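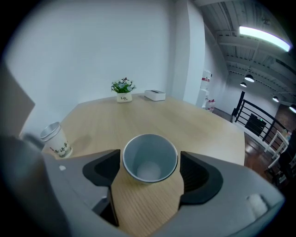
A ceramic cup and a paper one on the same table. Both kinds have their defenders.

Every office I have worked in has had the cup argument, and I have come down on one side of it. Buy ceramic cups, let people use them, and stop buying paper ones for anyone who sits in the building all day.

The usual case for this is about trash, and it is a fair case. When I worked at Zustis we went through a carton of 500 paper cups faster than anyone wanted to admit. The office manager, Nesma Kamel, wrote the number of cartons on the supply closet door for one summer. By August people had stopped looking at the door. Shame is a poor way to run a kitchen.

My own reason is simpler. Coffee and tea are better out of a real cup. A ceramic cup has some weight to it, and a thin rim is pleasant to drink from. A paper cup with a lid is made for walking. It does that job well, and I use one on the train. But most of us carry our drink from the counter to a table and then sit there with it for an hour. For that you don't need a lid.

The objection is always the washing. Someone leaves a cup with a ring of dried coffee in it, then someone else does, and by Thursday the sink is full. I have seen this happen at two companies. At Akix they answered it by putting the ceramic cups away in a box and going back to paper, and the box is probably still there.

I think they gave up too early. The trouble was that they had bought 25 cups for 10 people. With that many in the cupboard you can leave a dirty one on the table and take a clean one all day long. Our office in Drurnside has one cup per person and 6 spares for visitors. If you want a second coffee you rinse the cup you have. It takes less time than finding a lid that fits.

There should still be paper cups somewhere. People come in with one from outside, or have a bus to catch, and a rule against them would be silly. Keep a sleeve of them in a cupboard and they will last for months.

The other thing I would ask for is a decent table to put the cup on. Wood is good. So is a box of tissues within reach, and a small plant if somebody is willing to look after it. My old boss at Bouazza thought this was fussing. He drank his coffee standing up by the printer, out of paper, and threw half of it away — I used to see the cups in the bin, still heavy.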